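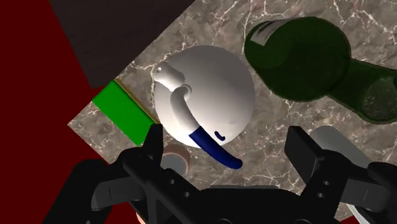
总第14期　第2页

厨房台面整理套件试用记录：Pemska桌面夹爪与仿真包

Pemska的台面整理套件分硬件与软件两部分。硬件为一只两指开合的黑色夹爪及转接件，软件为仿真包，用来在接真机之前排练抓取动作。本页只谈家用厨房台面上的用法，机械臂本体的选型见上期。

一、先在仿真里排台面

仿真包自带若干台面布局，本次选用大理石纹台面，上面放有白色壶形容器、深绿色玻璃瓶和一块绿色长方块，另有几件小物。俯视视角下，壶身近似圆形，深蓝色的手柄下段伸出壶身轮廓之外。规划抓取点时应把手柄单独建为一个碰撞体，不要与壶身合并成圆柱。合并后的模型算得快，但夹指下降时容易判错间隙。

瓶子横放，与壶之间只留一窄条台面。夹指张开后外侧有一定厚度，这样的间隙通常不宜直接插入。处理顺序建议如下：

1. 夹爪全开，停在物体上方，核对两侧余量。
2. 先移走外围的小件。
3. 再移动瓶子，夹持瓶身，避开瓶颈。
4. 最后处理壶，从手柄上段夹取，夹指与手柄走向垂直。

横放的圆瓶受侧向力会滚动。仿真包默认的滚动摩擦偏高，瓶子推一下就停，与真实石材台面不符。调低该参数后再跑一遍，若瓶子滚向台边，说明接近路径需要改。

二、换到真实台面

石材台面硬，夹指触底时没有缓冲。下降终点设在台面以上，留出余量，由力阈值决定是否停止。套件出厂的力阈值偏大，适合木砧板，不适合石材和玻璃器皿。首次上机宜从最低一档调起，能提起空瓶即可，不必再加。

壶内有水时不要用夹爪提。重心随液面移动，手柄在夹指间会转。需要搬动时先倒空，热壶一律等凉透。陶瓷与搪瓷表面光滑，夹指应加装硅胶套。Aldale的通用指套可以用，裁短后不影响开合行程；Steinbach的指套较厚，装上后最大开度变小，夹粗瓶身时不够用。

台面反光会干扰深度相机。深色玻璃瓶身的中段尤其容易缺点，点云上常出现空洞。可行的办法有两种：把灯移到侧面，或在瓶身上贴一小段哑光纸胶带。胶带用完即撕，残胶以酒精擦除。

三、清洁与保养

夹爪不防水。连杆关节处有缝，面粉和糖粒进入后开合会发涩。每次用完以干布擦拭夹指，关节用软毛刷清理，不得喷清洁剂。螺钉孔内积油可用棉签蘸少量酒精处理。随机附的润滑脂不是食品级，涂抹后须把外溢部分擦净，接触食物的场合另购食品级产品。

大理石怕酸，指套清洗后若残留柠檬酸类除垢剂，会在台面上留下暗斑。冲净、晾干后再装回。

四、试用结果

试用人Quentin Delorme在仿真中共运行1082次，真机部分在Avberg租用的试验厨房进行，持续超过2周。仿真中的失败多出在瓶子滚动，真机上的失败多出在深度数据缺失。两类问题在上文调整后均有减少，但真机上靠近台边的小件仍需人工收走。

五、购买前确认

套件不含机械臂、相机和指套。转接件只有一种孔距，下单前量好法兰尺寸。仿真包按台授权，换电脑须先在旧机上注销。中文说明书缺力阈值一节，以英文版附录为准。只打算收拾杯盘、没有自动化基础的家庭，不建议购买。

下页：指套裁剪尺寸与硅胶硬度对照。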